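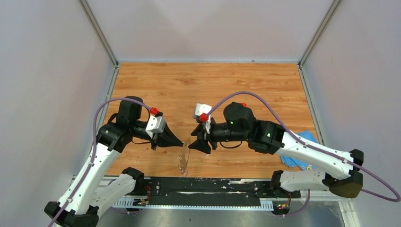 Section 6. Gripper alignment, cable routing and the thin-film handover check

This section covers the two-arm Skureo cell after the arms have been bolted to the mounting beam and powered for the first time. Complete Section 5 (homing) before you start. Allow most of a morning for a new cell. On a cell that has already been aligned and only had a gripper changed, go straight to 6.3.

Tools and materials
Hex keys supplied with the cell
Torque driver
Reusable cable ties
Lint-free cloth
Pack of Oprea thin film test pieces
Cell log sheet

CAUTION: Switch off the arm supply at the rear panel before touching any connector or wiring beside the arm bases. The circuit modules below the shoulder joints have no cover. Keep loose screws, tools and sleeves away from them.

6.1 Before you start

1. Clear the work surface of parts left from earlier jobs. A folded cloth may stay at the side if neither gripper has to reach that area.
2. Wipe the wood-grain surface with a dry cloth. Do not use solvent. It lifts the finish and leaves shiny patches that the wrist cameras pick up.
3. Check that both bolts on the mounting beam are tight. Scratches and worn paint on the beam do not matter. A gap between the beam and the frame does, and must be corrected as described in Section 3.
4. Check the slotted strip along the front of the cell. Replace it if teeth are broken where a cable has to be held.
5. Push each forearm gently from side to side with the power off. You should feel slight give in the joints and no knocking.

NOTE: If one arm knocks and the other does not, the elbow screws on the loose arm usually need tightening. See 8.2.

6.2 Routing the camera cables

Each arm carries one purple cable that ends at a red connector by the white camera mount. Most faults reported to Illstead in the first weeks of use come from this cable being pulled too tight or left to swing.

1. Lay the cable along the forearm from the elbow toward the wrist. Do not wind it around the forearm.
2. Leave an arch over the motor housing. With the wrist straight, the top of the arch should stand clear of the housing by two fingers' width.
3. Push the red connector in until it clicks. Pull back lightly on the connector body to confirm. Never pull on the cable.
4. Leave a loop at the elbow, toward the outside of the cell. The loop takes up the slack when the forearm folds back.
5. Tie the cable on the base side of the loop only. A tie on the wrist side will break the cable at the connector after a few hundred cycles.
6. Check the thin dark gripper wire below the wrist. It should hang in a shallow curve. If it can touch the work surface with the gripper in its lowest position, take up the slack at the wrist clip.
7. Restore power and run ROUTE TEST from the service menu. Both arms move slowly through their full range, one after the other. Watch each cable and press STOP if it catches.

CAUTION: Stay outside the enclosure during ROUTE TEST. The arms move slowly but do not stop on contact in this mode.

6.3 Aligning the gripper tips

1. Select ALIGN, then MEET. The arms turn to face each other and the tips stop a short distance apart near the middle of the work surface.
2. Look from the front, then from above. The tips should be level and should point at each other.
3. Correct height first, using the left arm only. Then correct front-to-back position with the right arm. Changing both arms at once makes the error hard to follow.
4. Press CLOSE GAP one step at a time until the tips almost touch. If they cross, press BACK twice and repeat step 3.
5. Save the position. The controller stores it as 500 on a new cell. Later alignments are numbered upward from there.
6. Write the left and right offset values on the log sheet. The set saved on our Stuvudgate cell in August was 3,489 left and 2,864 right. Your values will differ. What matters is how far they move between one alignment and the next.

NOTE: A change of more than 48 in either value since the last alignment points to a loose gripper screw or a slipped camera mount. Find the cause before saving the new value.

6.4 Thin-film handover check

A rigid block will pass between badly aligned grippers without trouble. Thin film will not, so it is used for the final check.

1. Crumple one test piece lightly in your hand and place it near the middle of the work surface.
2. Start HANDOVER, single cycle. One arm picks up the film by its upper end and holds it hanging. The other arm brings its tip in at the same height.
3. Press PAUSE when the tips meet. The film should hang between them from a single point. Film bunched behind a fingertip means the second arm is coming in too far.
4. Press RESUME. The second arm closes, then the first opens.
5. Repeat for ten cycles. Use a fresh test piece if the old one tears.

If the film drops when the first arm opens, raise the grip force on the second arm by one step. If it sticks to the first arm, wipe both fingertips with the lint-free cloth and try again – static is common in dry rooms. If it tears, lower the grip force on both arms and check the fingertips for burrs.

NOTE: Clear film is hard for the wrist cameras to find against a streaked surface. If the cell reports NO PART with film in plain view, dim any lamp directly overhead and repeat the cycle before changing camera settings.

6.5 Routine care

After every shift, wipe the fingertips and look over both cable arches. Once a week, check the red connectors, the gripper wires and the screws on the camera mounts. Repeat 6.3 and 6.4 after any gripper change, after any collision, and whenever the cell has been moved.

Spare cables are sold singly. Order by arm side, as the left and right cables are of different lengths.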